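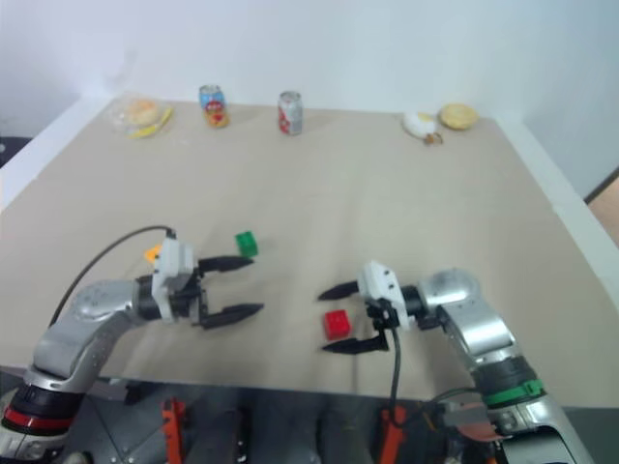 Come write planning code with me at Futard

Home | Projects | Jobs | Contact
2 min read

I'm looking for 2 people to join me on Gata, our two-arm planner, starting in May. Right now it's mostly me and a very long to-do list, so you'd get a real say in how things are built (and yes, you can rename my functions, please do!).

The big job is keeping two arms from fighting over the same bit of table. Each arm gets its own plan, then Gata checks them against each other and decides who waits. It's slow and I know why, I just need help fixing it.
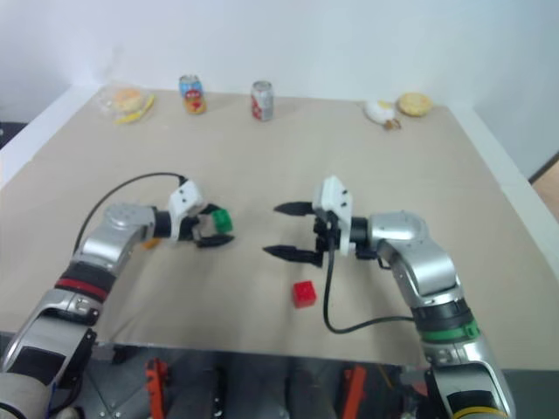

Left arm holding the green block, right gripper open.

You'd also get your hands into Egger, the perception side. It has to find small blocks while ignoring the cans and the bun at the back, and I'd love someone who enjoys that kind of fussing.
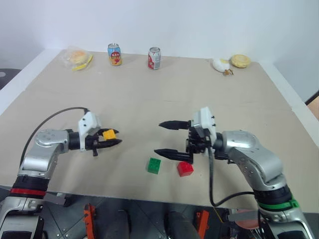 Yellow block in the left gripper, green and red on the table.

You should be happy in C++ or Python and okay with reading logs. Robot experience is nice but I'll teach you! It's 4 days a week, on site. Write to me through the Contact page with the code Fasico-915 and a bit of code you like.

Comments

Is part-time remote possible? I'm a ROS person, two hours away.

Sorry, on site only for this one!

Does Egger use depth or just color?

Applied, fingers crossed :)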